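Print this section | E-mail this section
Reading time: 2 minutes

Section 25. Fitting the processor

This section covers fitting a processor to the Pramden workstation. It assumes the side cover is off, the cooler has been removed and the old processor has been taken out (see Section 24). If you are also changing memory, leave that until the processor is in.

Before you start

1. Shut the workstation down, switch it off at the wall and unplug the power cable. Hold the power button in for a few seconds.

2. Lay the chassis on its side on a firm, level bench, with the open side facing up.

3. Put on a wrist strap and clip it to bare metal on the chassis.

4. Check the part number on the new processor against the order sheet. The kit number for this job is 2877.

CAUTION: Leave the processor in its tray until the socket is open and you are ready to fit it. Hold it by the edges only. Do not touch the gold contacts, and do not wipe them with a cloth or tissue.
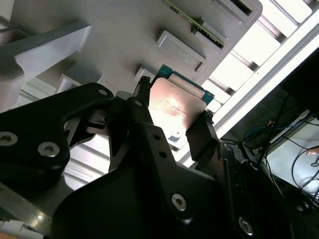
Figure 25-1. Processor held by its edges, metal heat spreader showing.

Preparing the socket

5. Find the socket. It lies between the two banks of memory slots.

6. Press the retention lever down slightly, ease it sideways off its catch and swing it fully open.

7. Lift the load plate and swing it back. It should stay open by itself. If it drops, check that the lever is all the way over.

8. Look across the socket under a good light. The pins should form an even pattern with no gaps or leaning rows. Remove dust with a hand blower only.

CAUTION: Socket pins bend very easily and can't be straightened in the field. If any are damaged, stop and contact Zalus Service on extension 1923. Ask for Renji Kobori or Mitsuko Maruyama.

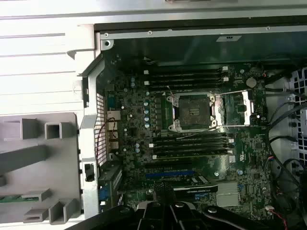 Figure 25-2. Socket with load plate open, memory slots on either side.

Fitting the processor

9. Turn the processor so its corner mark lines up with the mark on the socket. The notches in its edges must match the keys in the socket wall.

10. Lower it straight down and let go. Do not slide it or push on it. A correctly seated processor lies flat and doesn't rock.

11. Close the load plate, then bring the lever down and hook it under its catch. The lever is stiff over the last part of its travel – this is normal.

NOTE: If the lever won't close with firm finger pressure, open it again and check the alignment. Never use pliers or a screwdriver on the lever.

12. Check that no cables have fallen across the socket area, and tuck any stray ones back towards the edge of the chassis.

13. Apply fresh thermal paste and refit the cooler as described in Section 26. Don't power up the workstation until the cooler is on and its fan lead is connected.

Revised June. Procedure checked by Osamu Nagano, Kawaguchi workshop.

Print this section | E-mail this section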